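Love feast (Horrocks Conference)

The love feast is a shared meal with prayer and singing, held by the congregations of the Horrocks Conference, a small association of Protestant churches. It is distinct from the Lord's Supper, which the conference treats as a separate rite and which only an ordained minister may lead. A love feast may be led by any adult member.

Origin of the practice

The meal takes its name from the Greek word agape, used in the Letter of Jude for the common meals of early Christians. The custom faded in most Western churches and was revived in the eighteenth century among the Moravians, from whom it passed to the Methodists. The Horrocks congregations took it over from Methodist practice and kept the older habit of passing a two-handled cup of water from person to person. Individual cups are now allowed.

Order of the meal

The conference handbook sets out the order in section 29. A hymn is sung, grace is said, and bread is passed along the tables. A period of testimony follows, in which members speak from their seats. An offering for the poor is taken before the closing hymn. Wine is not served.

Most congregations hold the feast four times a year, usually on a Saturday evening. The January feast is joined to the renewal of membership vows and is the longest of the four. Admission was once by ticket -- a printed card given each quarter to members in good standing -- but tickets are no longer issued, and visitors may attend all feasts except the one in January.

Food and table setting

The handbook requires only bread and water. Fruit, plain cake and tea are common additions. Tables are covered with a cloth, which may be plain or patterned, and no cross or candle is placed on them, as the table is not regarded as an altar. 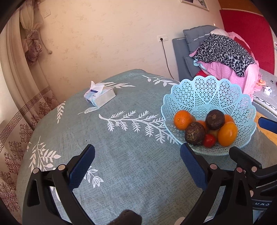 Hymns

The conference hymnal contains 323 hymns, of which numbers 63 to 71 are set aside for the love feast. Most are in common meter and are sung without accompaniment. The grace before the meal is sung to the tune Old 100th where the congregation knows it, and is otherwise spoken.

See also

Agape feast
Covenant renewal service
Lord's Supper
Watch night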